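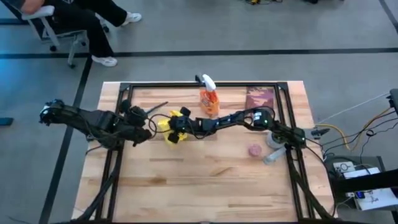 附图1:双臂演示台,右手持黄色软质物,左手位于台面中部偏左。

工单编号:1485
项目:Puswood 开放日双臂演示
设备:Sirnik 双臂台架,左右各一臂,末端为多指手
控制软件:Bular 任务调度
提交方:Iglesias 演示厅现场支持
优先级:高(开放日前须关闭)
状态:已解决,保留观察项两条

一、问题现象

演示流程为右手从台面拾取黄色软质物,移至中部交接区,左手接取后放回左侧。预演时,右手拾取正常,移动到交接位后停住,左手不闭合。调度界面停留在“等待交接确认”,超时后整条任务中止,双臂保持原位,需人工复位。

现象不是每次出现。上午连续预演17次,其中11次停在交接位,其余完成。更换操作员账号、重启调度界面后现象不变。无急停触发,无关节报警,两臂关节状态灯均为绿色。

二、影响范围

开放日参观动线经过本台,每批观众停留时间较短,任务中止后的复位时间超过一批观众的停留时间。其他演示台不使用交接动作,不受影响。单臂拾取、单臂擦拭两个备用任务测试正常,可临时替代。

三、环境与版本

调度程序为开放日分支,与日常分支的差别在于降低了双臂速度上限,并增加了讲解暂停点。手部固件两侧一致。台架位置按地面黑色胶带线摆放,未移动。台面为木质拼板,有木纹和少量深色污渍,日常分支在同一台面上长期运行,无类似记录。

四、排查记录

09:10 接单。远程读取日志,最后一条有效事件为右手“已到达交接位”,此后左手未收到闭合指令。初步判断问题在确认条件,不在左手执行机构。

09:25 单独下发左手张开、闭合指令,动作完整,各指无卡滞。排除左手驱动。

09:40 检查右臂底座至右侧机柜一侧的线缆。接头逐个拔插,锁扣到位。复测,现象仍在。排除接触不良。

10:05 检查双臂相对标定。用标定杆在交接区取点,偏差在允许范围内。未重新标定。

10:30 查看交接确认逻辑。程序要求同时满足两个条件:右手各指力矩稳定,左手指尖与物体间距小于设定值。前者在日志中每次满足。后者由视觉轮廓计算,失败的各次里,间距读数在阈值上下跳动,未能连续保持。

10:50 将黄色软质物换成硬质方块,连续测试,交接全部完成。换回软质物后故障复现。问题与物体形变有关。

11:15 对比两个分支的参数文件。日常分支的间距保持时间为400毫秒,开放日分支为400个控制周期,单位写错,实际等待时间远长于设计值。软质物被抓起后轮廓仍在缓慢变化,在长时间窗口内难以一直满足条件。硬质物轮廓不变,因此不受影响。

11:30 询问分支维护方,确认该参数在加入讲解暂停点时由手工改写,未经过单位检查脚本。

五、原因

直接原因:开放日分支中交接保持时间单位错误。
次要原因:软质物褶皱随抓取位置变化,轮廓边缘不稳定,放大了参数错误的影响。

六、处理

1. 将保持时间改回毫秒单位,数值与日常分支一致。
2. 间距读数增加短时中值滤波,窗口取日常分支默认值。
3. 交接超时后的动作由“全部保持原位”改为“右手放回拾取点,左手退回待机位”,不再依赖人工复位。
4. 参数文件重新经过单位检查脚本,结果通过,已提交。

第3项改动涉及自动退回,已先在低速下空载运行,再带物体运行,轨迹与台架边框及台面后侧物品无干涉。

七、验证

修改后按完整流程运行,包括讲解暂停点。第一组使用黄色软质物,由操作员每次随意揉皱后放置,交接均完成。第二组人为遮挡交接区,触发超时,右手按新逻辑放回物体,左手退回,任务可直接重新开始。第三组在讲解暂停点停留较长时间后继续,未见异常。

验证期间调度界面无新增报警。整组验证耗时大约17分钟。

八、现场操作说明(开放日当天)

开场前先运行一次单臂拾取,再运行双臂交接。观众站在黑色胶带线以外,线内只留操作员。

讲解词中提到“左手接取”的位置对应第二个暂停点,讲解员说完后由操作员按继续,不要提前按。

如再次停在交接位,等待自动退回完成后重新开始,不要用手去拿右手中的物体。自动退回未启动时按软件停止,仍无响应再按急停。急停后须执行完整回零,当批改用备用台讲解。

橙色喷壶放在台面后侧靠边框处,不要移入交接区。喷壶在擦拭任务中使用,其位置写在任务文件里,挪动后该任务需重新示教。

台面前侧靠右臂底座处的小件不参与本流程,摆放时与右臂底座留出间隙。

九、遗留观察项

观察项A:物体揉得很紧时,右手拾取后偶有轻微转动,目前未影响交接。开放日结束后导出力矩曲线再看。

观察项B:日常分支与开放日分支的参数文件应合并为同一来源,分支只保留差异项。已另开工单,由软件侧排期。

十、回复往来

现场支持:第3项改动是否会在讲解暂停期间误触发?
软件侧:不会。暂停期间超时计时器停止,继续后重新计时。

现场支持:能否把物体换成硬质方块,风险更低?
软件侧:可以,任务文件中已有方块配置。讲解内容以软质物抓取为主,建议保留原物体,方块作为备用。

现场支持:同意。备用方块放操作员侧,不上台面。

现场支持:当日运行日志何时上传?
软件侧:闭馆后统一上传到本工单,观察项A的曲线单独打包。

工单状态由“处理中”改为“已解决”。日志上传后转为“关闭”。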